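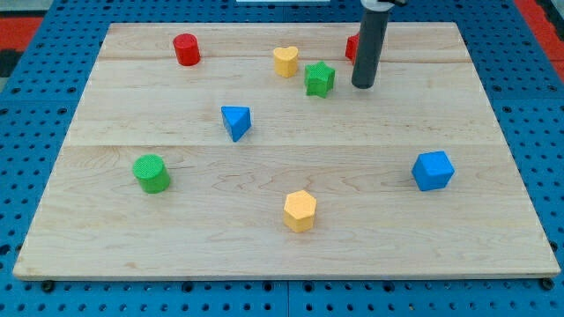 나무판 위에 놓인 색색의 도형 블록

대출해 준 은행이 파산하면 제 대출금은 누구한테 갚아야 하나요?

푸른언덕길
조회 621 · 댓글 3

해외에서 일하다가 2년 전에 귀국한 사람입니다. 현지에 있을 때 메셀(Mesel)이라는 은행에서 부동산 담보대출을 받았습니다. 작은 상가 한 칸을 담보로 잡았고, 지금은 그 상가를 세놓고 월세로 이자를 내고 있습니다. 대출 만기는 아직 3년 남았습니다.

그런데 7월에 메셀이 영업정지를 당했고, 얼마 뒤 관리인이 선임되었다는 우편물이 왔습니다. 관리인 사무소 이름은 테테(Tetteh)라고 되어 있고 담당자는 Willy Wuyts라는 분입니다. 우편물에는 기존 대출 계약은 그대로 유효하며 별도 안내가 있을 때까지 기존 계좌로 계속 납입하라고만 적혀 있었습니다.

그 후에 이메일이 하나 더 왔습니다. 루브덴(Ruvden)이라는 회사가 제 대출채권을 인수하기로 했으니 다음 납입분부터 자기네 계좌로 보내라는 내용입니다. 계약서 사본 같은 것은 첨부되어 있지 않고 계좌번호와 제 대출번호만 있습니다. 대출번호는 맞습니다.

궁금한 점은 이렇습니다.

첫째, 은행이 망했는데도 대출은 전액 갚아야 하는 건가요? 주변에서는 은행이 없어지면 빚도 없어지는 거 아니냐고 합니다.

둘째, 루브덴이라는 곳에 돈을 보내도 되는지요. 잘못 보내면 두 번 내게 되는 건 아닌지 걱정입니다.

셋째, 메셀에 예금도 조금 남아 있습니다. 이 돈을 대출 원금에서 빼 달라고 할 수 있나요?

마지막으로, 새 채권자가 만기 전에 한꺼번에 갚으라고 할 수도 있는지 알고 싶습니다. 상가 시세가 대출받을 때보다 떨어져서 지금 팔면 남는 게 거의 없습니다.

납입일이 얼마 안 남아서 급하게 올립니다. 비슷한 일 겪어 보신 분 계시면 답변 부탁드립니다.

공감 14 · 공유 2

느린저축

안타깝지만 빚은 안 없어집니다. 대출은 은행 입장에서 받을 돈, 그러니까 자산이라서 관리인은 그걸 회수하거나 팔아서 예금자와 다른 채권자들에게 나눠 줍니다. 은행이 망했다고 납입을 멈추면 그냥 연체자가 됩니다. 연체이자도 붙고 담보가 경매로 넘어갈 수도 있습니다.

계좌 변경 건은 돈부터 보내지 마시고 테테 쪽에 확인하세요. 이때 이메일에 적힌 전화번호로 걸면 안 됩니다. 처음에 받은 우편물에 있는 번호나 현지 감독기관 홈페이지에 올라온 관리인 연락처로 거셔야 합니다. 은행 파산 뒤에 채권 인수했다고 속이는 사기가 꽤 있고, 대출번호를 알고 있다는 것만으로는 증명이 안 됩니다. 고객 자료가 새는 경우도 있으니까요.

확인할 때 다음 내용을 서면으로 달라고 하시면 됩니다.

- 제 대출채권이 양도되었는지, 양도되었다면 양도일과 양수인 이름
- 양도일 기준 원금 잔액과 미납 이자
- 앞으로 납입할 계좌의 예금주와 번호
- 담보권도 같이 넘어갔는지 여부

보통은 원래 채권자(여기서는 관리인)가 직접 양도 통지를 보내거나 양쪽 이름이 같이 들어간 통지서가 옵니다. 다만 통지를 누가 해야 효력이 있는지는 나라마다 다릅니다. 한국에서는 원칙적으로 넘기는 쪽이 통지하거나 채무자가 승낙해야 하는데, 질문하신 대출은 현지법 계약일 테니 한국 기준으로 판단하시면 안 됩니다.

답이 늦어져서 납입일이 먼저 오면, 정식 통지를 받기 전이니 기존 계좌로 내고 송금 영수증을 보관하시는 편이 무난합니다. 그리고 그렇게 했다고 관리인한테 이메일로 남겨 두세요. 기존 계좌가 막혀서 송금이 반환되면 반환 기록도 꼭 저장하시고요. 낼 의사가 있었다는 증거가 됩니다.

공감 389 · 댓글 2

민들레77

저는 그냥 안 내고 버텼는데 한동안 연락이 없었어요. 은행 망하면 서류도 엉망이라 못 찾는 경우도 있다고 들었습니다. 급하게 낼 필요는 없을 듯요.

ㄴ 느린저축: 연락이 없는 동안에도 이자는 계속 붙습니다. 나중에 한꺼번에 청구될 수 있으니 따라 하지 마세요.

ㄴ 푸른언덕길: 저도 상가가 걸려 있어서 버티는 건 어려울 것 같습니다. 답변은 감사합니다.

공감 3

에켐리상담

예금 상계와 조기상환 부분만 보충합니다. 저는 에켐리(Ekemley)라는 작은 사무실에서 해외 대출 서류 업무를 했고 변호사는 아닙니다.

예금과 대출을 서로 까는 것을 상계라고 합니다. 파산 절차에서도 인정하는 나라가 많지만 조건이 붙습니다. 예금 명의와 대출 명의가 같아야 하고, 두 채권이 모두 절차 개시 전에 생긴 것이어야 하는 식입니다. 배우자와 공동명의 예금이라면 여기서 걸릴 수 있습니다. 예금자보호로 이미 보상을 받았다면 그 금액은 당연히 상계 대상이 아닙니다. 보상 신청서를 내기 전에 어느 쪽이 유리한지 따져 보세요. 보호 한도 안이면 보상받는 것과 결과가 크게 다르지 않은 경우가 많고, 한도를 넘는 금액이 있을 때 상계가 의미가 있습니다. 채권 신고 기한이 따로 있으니 우편물 뒷장까지 읽어 보시고요.

만기 전 일시 상환 요구는 계약서에 달렸습니다. 채권을 산 회사는 원래 은행이 가졌던 권리를 그대로 이어받는 것이 보통이라, 계약에 없던 조건을 마음대로 추가하지는 못합니다. 문제는 원래 계약에 이미 들어 있는 조항입니다. 두 가지를 찾아보세요. 하나는 담보인정비율 조항으로, 담보 가치가 일정 수준 아래로 내려가면 추가 담보나 일부 상환을 요구할 수 있다는 내용입니다. 다른 하나는 요구불 상환 조항인데 영문 계약이면 repayable on demand라고 쓰여 있습니다. 이게 있으면 만기가 남았어도 상환 요구가 들어올 수 있습니다.

은행은 관계를 생각해서 이런 조항을 잘 안 꺼내지만 채권을 싸게 사 온 회사는 꺼내는 편입니다. 시세가 떨어졌다고 하셨으니 감정평가를 먼저 요구하지는 마시고, 임대차계약서와 월세 입금 내역부터 정리해 두세요. 이자가 월세로 안정적으로 나온다는 자료가 있으면 만기까지 두자는 협의를 하기가 낫습니다. 원금을 깎아 주고 정리하자는 제안이 올 수도 있는데, 그때는 담보권 말소까지 합의서에 들어가는지 현지 변호사에게 보여 주고 서명하세요.

공감 47 · 댓글 1

ㄴ 푸른언덕길: 계약서 찾아보니 담보인정비율 조항이 있고 요구불 조항은 없습니다. 예금은 제 단독 명의입니다. 테테에는 우편물에 있는 번호로 전화했고, 서면으로 답을 준다고 해서 기다리는 중입니다. 이번 달은 기존 계좌로 송금했습니다.

공유 2 · 2020년 9월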